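# Skamura 630 Acoustic Wall Panel

The Skamura 630 is a fabric-faced sound-absorbing wall panel for interior use. It is supplied by Florside to schools, clinics, libraries, offices and public buildings. The panel reduces echo in rooms with hard floors and bare walls, and it can be installed by a competent maintenance team with ordinary hand tools.

Please read this page in full before placing an order. Panels cut or printed to a customer's instructions cannot be returned unless they are faulty.

## General description

Each panel consists of a dense mineral wool core, a rigid perimeter edge and a woven polyester face. The fabric is wrapped around the edge and bonded to the back, so that no raw material is exposed once the panel is on the wall. The back carries a sheet of nonwoven tissue and two recessed channels that accept the mounting rail.

The standard panel is square. A half panel is available for borders, for the space above doors and for short return walls. Both sizes may be hung in either direction, and the weave is fine enough that a change of direction is not noticeable at normal viewing distance.

The Skamura 630 replaces the earlier Skamura 400. The two products share the same rail, and existing rails may be left in place when older panels are changed. The face of the new panel sits slightly farther from the wall than that of its predecessor. Customers adding to an existing Skamura 400 installation are advised to complete whole walls and to avoid mixing the two models in one row.

## Specifications

| Item | Standard panel | Half panel |
|---|---|---|
| Product code | SK-630-S | SK-630-H |
| Width | 630 mm | 630 mm |
| Height | 630 mm | 315 mm |
| Thickness | 40 mm | 40 mm |
| Installed module, including joint | 637 mm | 637 mm (width) |
| Core | Mineral wool | Mineral wool |
| Face | Woven polyester | Woven polyester |
| Edge | Square, fabric wrapped | Square, fabric wrapped |
| Fixing | Wemo rail, concealed | Wemo rail, concealed |
| Location | Indoors, dry | Indoors, dry |

The installed module is the figure to use when setting out a wall. It includes the joint between neighboring panels, which allows for small movements in the building and lets a single panel be removed without disturbing the others.

## Acoustic performance

Sound absorption depends on the area covered, the position of the panels and the other surfaces in the room. Florside does not publish a single result for all rooms. Test data for the panel itself, mounted directly and mounted over an air gap, is included in the technical file and will be sent on request.

As a general matter, panels placed on two walls that meet at a corner perform better than the same number placed on one wall. Panels are most useful at the height of a seated or standing speaker. In rooms with high ceilings a second row may be needed, and in such cases the upper row can be ordered in half panels to limit cost.

The Skamura 630 absorbs sound within a room. It is not a sound barrier and will not prevent speech or equipment noise from passing through a partition. Customers whose main concern is noise from an adjoining room should ask for the Vaughan range of lined partitions, which is described on a separate page.

## Colors and printed faces

The plain range is held in stock and comprises chalk, pale gray, sand, moss, slate blue and brick. Fabric is dyed in batches, and slight differences between batches are normal. All panels intended for one room should be ordered together. Where an order must be split, please quote the batch code from the label on the back of any panel already delivered.

Printed faces are made to order. Florside maintains a library of repeat patterns and large motifs, and customers may also supply their own artwork. Artwork should be provided at full size or at an exact fraction of it, with the panel joints drawn on a separate layer. Lettering and faces should be kept clear of the joints.

A printed sample on the final fabric is sent for approval before production begins. Colors on a screen are not a reliable guide, and approval is accepted only against the fabric sample.

Simple shapes in a few flat colors are generally the most successful on a woven face. Fine lines tend to soften, and large areas of very dark color show dust sooner than lighter ones. Motifs that continue from one wall to the next give a small room a more settled appearance, provided that the artwork is set out from the corner outward. If a shape is to run off the end of a wall, the designer should indicate where it stops, so that the last panel can be cut to suit.

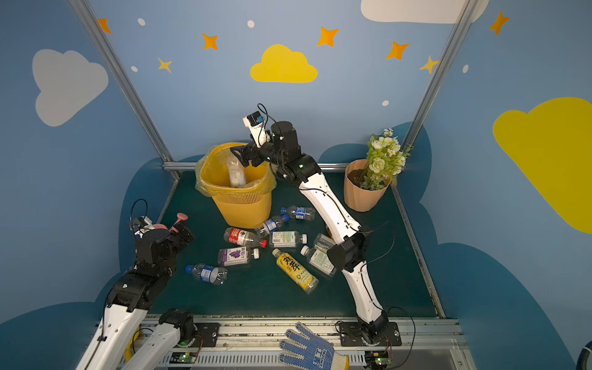
The lower part of a wall receives the most contact from furniture, bags and cleaning equipment. For this reason many customers choose a darker printed band at the bottom and keep the paler tones above. The band may be finished with a straight, curved or scalloped upper line at no additional charge. Where heavy contact is expected, a hard baseboard or chair rail should be fitted first and the lowest row of panels started above it.

## Installation

Panels must be stored flat, in their packaging, in the room where they will be used. They should be left there overnight before installation. Newly plastered or painted walls must be fully dry.

1. Check the wall for pipes and cables.
2. Mark a level line for the lowest rail, measured from the highest point of the floor.
3. Find the center of the wall and set out the modules to each side. Adjust the starting point if the end panels would otherwise be very narrow.
4. Fix the Wemo rail through the slotted holes, using anchors suited to the wall. Anchors are not included.
5. Fit the upper rail parallel to the first and check both with a level.
6. Hang the first panel by engaging the top channel, then lower it until the bottom channel seats on its rail.
7. Continue outward from the first panel, using the spacer supplied to keep the joints even.

Cutting should be done from the back with a sharp, long-bladed knife and a steel straightedge. The fabric is left uncut on the first pass, folded over the new edge and bonded with the adhesive listed in the installation sheet. Gloves and a dust mask should be worn when the core is exposed. Openings for sockets and switches may be cut on site or ordered from the workshop against a dimensioned drawing.

Panels must not be installed behind heaters, over ventilation openings or in any position where they would cover a fire alarm point or exit sign. The fire classification of the panel is stated in the technical file. The customer is responsible for confirming that it meets local requirements for the room in question.

## Care and cleaning

- Vacuum lightly with a soft brush attachment as part of the normal cleaning schedule.
- Treat marks promptly with a clean white cloth, lukewarm water and a small amount of mild detergent. Work from the outside of the mark toward the center.
- Do not use bleach, solvents, steam or abrasive pads.
- Do not soak the face. A panel that has become wet through must be replaced.
- Do not attach notices with tape or staples. Pins leave no lasting mark on plain fabric but may damage a printed face.

A damaged panel can be lifted off by raising it clear of the lower rail. Replacement printed panels are made from the original artwork, which Florside keeps on file. The order number and the position number on the back label are both required.

## Ordering and delivery

Plain panels are supplied in full cartons. Printed panels are packed in hanging order, row by row, and each carton carries a plan of the wall with the enclosed panels marked. Rails, spacers and an installation sheet are packed separately and delivered with the first carton.

To obtain a quotation, please send the following:

- the width and height of each wall to be covered
- the position and size of doors, windows, sockets and fixed furniture
- the wall construction, if known
- the color or pattern required
- the delivery address and any limits on vehicle access

Drawings are helpful but are not essential. A plain sketch with clear measurements is sufficient for a first quotation. Final dimensions must be confirmed in writing before printed panels enter production.

Deliveries are made to the ground floor entrance. Cartons should be inspected on arrival, and any damage noted on the delivery receipt before it is signed. Florside's print workshop closes for annual maintenance in October, and printed orders for installation that month should be approved well in advance. Plain stock is dispatched as usual throughout the closure.

## Related products

- **Wemo rail, long:** for continuous runs and for walls with few fixing points.
- **Wemo rail, short:** for single panels and narrow return walls.
- **Skamura edge trim:** a fabric-wrapped strip that closes the exposed side of the last panel in a row.
- **Vaughan lined partition:** for the separation of adjoining rooms.

Page revised 17 April 2023. Specifications apply to panels bearing the SK-630 product code. The installation sheet for the Skamura 400 remains available from Florside on request.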